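Search this book
Enter a keyword
Search

Chapter 5
The Turn: How a Film Changes Direction

Think of the last film that made you sit up straight. Chances are you can name the moment it happened. Somebody opened a letter, or missed a train, or said "yes" when every scene so far had pointed to "no." Screenwriters call that moment a turn, and it is my favorite thing in all of storytelling!

In Chapter 4 we looked at what a character wants. Now we get to see what happens when the story pushes back. We will spend most of our time with one film, the family drama Narkside, written by Lucero Tamayo and directed by Levente Fekete. It runs 100 minutes, and its first big turn comes at minute 44, much later than most handbooks would allow. Watch it before you read on if you can.

The setup is simple. Gallagher runs a ferry between two small towns, and he has promised to sell it by July. For a long stretch the film lets us believe that this is a story about money. He needs 2,000 dollars to fix the engine, he can't get it, and every conversation circles back to that sum. Then his daughter offers him the cash at the kitchen table, and he turns it down. Watch the actor's hands in that scene. He pushes the envelope back so slowly that you have time to rethink everything you have seen up to that point. The ferry was never the problem. He doesn't want to leave, and he has only just found out.

Notice how little happens on the surface — no crash, no chase, no shouting. A turn can be very quiet. What it has to do is change the question the audience is asking. Before the kitchen scene we ask, "Will he get the money?" After it we ask, "Who is he going to tell?"
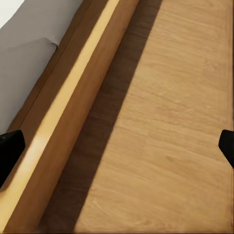 Tamayo's early draft put the refusal in the very first scene. Read that version in the back of the book and you will feel the difference at once. The words are nearly the same, but we don't know Gallagher yet, so his "no" is just a fact about a stranger.

Before you start Section 5.1, pick a film you know well and write down the question you were asking at the halfway point. Then write down the question you were asking ten minutes later. Keep the page handy, as we will come back to it when we talk about false turns.

Key terms: turn, story question, setup, false turn

We use cookies to remember your place in the chapter. Accept | Settings

© Unomar Press | Contact us | Back to top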